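Filed under: Opinion / Grippers & End Effectors

The Peg Does Not Care What You Paid

I have spent most of a year comparing grippers, and my conclusion is that we are buying them the way people buy kitchen knives: by the heft, the finish, and what the last person on television was holding.

A bit of background. Our shop in Lundanmont does small-batch assembly, the kind of work where a part changes shape every few weeks and the customer finds it surprising that this costs money. Last May we were told to settle on one gripper for the next round of cells. Two candidates survived the paperwork stage. The Busomlow is a two-finger parallel unit with force sensing in each fingertip and a manual that could hold a door open. The Arkov is also a two-finger parallel unit. It opens, it closes, and it has a setting for how hard, which is a screw.

You can guess which one everybody wanted. I wanted it too. I had a slide about it before the box arrived.

The trade has a standard way of running these comparisons, and the standard way is terrible. You pick up a foam cube. You pick up an egg, and people clap. You pick up a paper cup, and the sales engineer looks at you as though you had asked him to marry you. Then you go back to your desk and discover that your product contains no eggs.

Picking things up was never our trouble. Any gripper sold in the last decade can pick up a square peg. Our trouble is the half second after that, when the peg meets the hole slightly crooked and something in the system has to give. If nothing gives, the peg slides up between the fingers, or the arm faults out, or the fixture goes for a walk across the floor. A grip force chart won't tell you which of those you're going to get.

So I built the dullest test I could think of, on the theory that a dull test is harder to fall in love with. Shaped pegs, a thick block with matching holes, and the same arm and the same camera for both grippers. We ran 620 insertions over 30 working shifts, and I watched more of them than a person should.

The Busomlow won, if you like winning on points. It got more pegs home on the first try. It also stopped to think. Every contact produced a small pause while the fingertips reported their feelings to the controller, and the controller, a Berisha unit we had grown fond of for its patience, decided what to do about them. With the square pegs the pause was pure theater. With the star it earned its keep, because a star peg has more wrong angles than a family dinner.

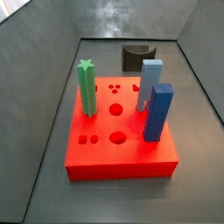 Star and two rectangular pegs standing in the block.

The Arkov was rougher and quicker. It missed more, tried again without complaint, and on the rectangular pegs it was finished while its rival was still consulting. I had written it off on the first morning. By the second week I was making excuses to run it, which I mention as a confession and not as data.

What changed my mind about the whole business was the fingers. We made a new pair for the Arkov with a shallow V cut into each pad, cheap enough that I didn't need a signature, and most of the gap on the star went away. We then put similar pads on the Busomlow and it improved too. So a good part of what I had been calling gripper performance was the shape of the last inch of plastic, which neither company sells and neither brochure mentions.

I don't think this makes sensing a fraud. If I were seating connectors with thin pins, I'd take the Busomlow, pauses and all, and I'd read the manual. But we had 4 cells to fill, and I could not say with a straight face that they all needed fingertips with opinions. Two got the Busomlow. Two got the Arkov and a drawer of spare pads. Purchasing disliked the split, having been promised one part number.

My advice to anyone about to run the same comparison is to spend the first week on the pads and only then unbox the expensive one. Also, leave the eggs in the break room.

Last updated: November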